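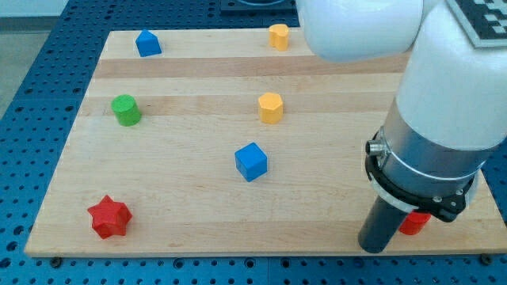

About Prollik

Prollik makes play boards and the blocks that go on them. That is the whole business, and at family gatherings we have learned to say it quickly and move on to the potatoes.

We started in a rented garage on Szabó Street with a band saw, a borrowed sander and a plan to build kitchen cabinets. The cabinets were not good. The doors closed if you were patient with them. What we did have at the end of the first winter was a large pile of offcuts, and a toddler on the premises who preferred the offcuts to every toy she had been bought. We took the hint and sold the cabinet hinges.

These days you'll find us at Unit 129 in the old Doreck building, up the ramp and past the people who repair accordions. If you hear a polka, you've gone one door too far.

What we make

The board comes first. We glue up strips of pale hardwood, clamp them overnight, plane the whole thing flat and sand it until it has no shine left. You can see the stripes where the strips meet, and now and then a darker, honey-colored one turns up among the blond. A customer once sent a board back because of a darker stripe. We kept it, and it's been in use at our place ever since. Wood is allowed to have opinions.

Then the blocks. We cut hearts, cylinders, little houses with a pointed ridge, and a number of other shapes that did well enough in testing to earn a place. The colors are red, yellow, blue and green. We are asked for gray and oatmeal fairly often, usually by people with very nice living rooms. The answer is still no. A child looking for the blue house on a pale board should be able to spot it from across the table, and so should the adult who will be stepping over it later.

The heart is the troublemaker. It took us longer than everything else put together, since a heart has a point at the bottom and a block is supposed to stand up. Our early hearts fell over if you closed a door. The current one is thick enough to stand on a level surface, and if yours won't, please check the table before writing to us. We write back either way, but we will ask about the table.

Who it's for

Preschools and kindergartens buy most of what we make. Occupational therapists buy a good share of the rest, and grandparents make up the difference in December. The boards get used for sorting, naming, matching, copying a layout and making up long stories in which the cylinder is always somebody's uncle. We print no instructions. We tried a leaflet the first year, and the only feedback we got was that it was nice to draw on.

Our starter set is called Fundance. The name was chosen late at night and we have all agreed to stand by it. Fundance is one board and a cloth bag of blocks, and the bag is sewn a bit bigger than it needs to be so that a four-year-old can put things away without a lesson in geometry. Last year we shipped 2311 sets, which came as a surprise to us and to the mail carrier.

How we work

Orders go out within 2 weeks, except in August, when the shop gets too hot for the glue and for us. We make 600 boards in a batch and then switch over to blocks, so if boards are out of stock it means we are up to our elbows in hearts. Leave your email on the order page and we'll let you know.

Lost blocks are replaced at the price of the stamp. You don't have to tell us what happened to it, although people do, and we have a folder of the letters. Heating vents come up a lot. So do dogs.

Boards can be wiped with a damp cloth. They can't go in the dishwasher - we know this because of the letters. A board that has picked up marks can be sanded by hand with fine paper, along the grain, and will come back looking much as it did.

Visiting

The shop is open to visitors most mornings from nine until noon. There's a seconds shelf by the door with boards that have a knot in the wrong place and blocks whose paint came out a shade off, all at half price. Parking is behind the building. Please don't use the spaces marked for accordions.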